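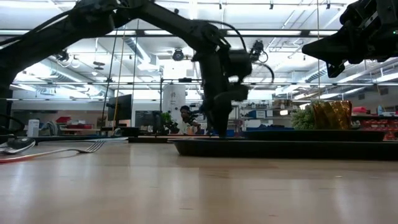 Arm over the black tray, fork and spoon on the table at left.

Equipment Planning Meeting, Troltville site
Minutes, 9 Nov 2024
Chair: Chidubem Idahosa

1. Gripper fingers
Two quotes are in for replacement fingers. Madetti asks $46 a pair and Baluyot $102 a pair with mounting screws. Baluyot's price holds until February. Agreed to order four pairs from Madetti and look at wear before buying more.
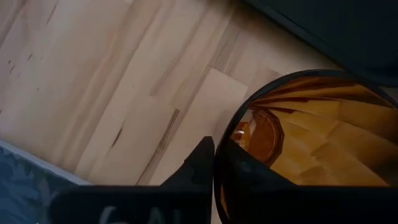
Photo: Troltville site, wrist camera

2. Cables
The spare wrist cable was used last month. A new one is $218. Approved — order two.

3. Props and tableware
Spending to date is nearly $962, mostly glass and ceramics. The chair asked for a separate budget line next year. Agreed. Glass items to be bought in pairs from now on.
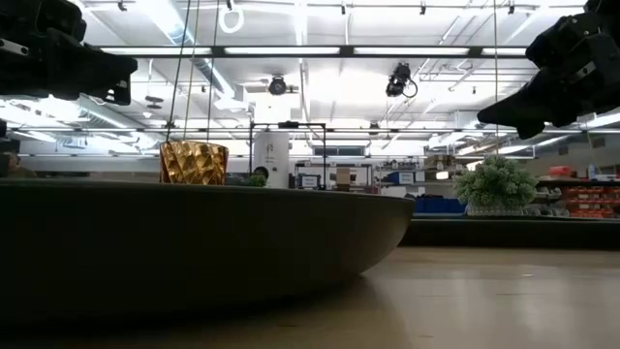

4. Storage
Sonska's offer for more shelving was discussed. It covers delivery but not assembly. Several people felt the money should go to bins first, in the same blue and red as the ones at the back of the room, so the labels can stay as they are. Larger pieces such as the wide bowl and the potted shrub won't fit in bins and need an open shelf. Decision put off until Sonska sends a price with assembly included.

5. Actions
Finger and cable orders: Idahosa
Revised shelving quote: Idahosa to write to Sonska
Draft budget line for props: next meeting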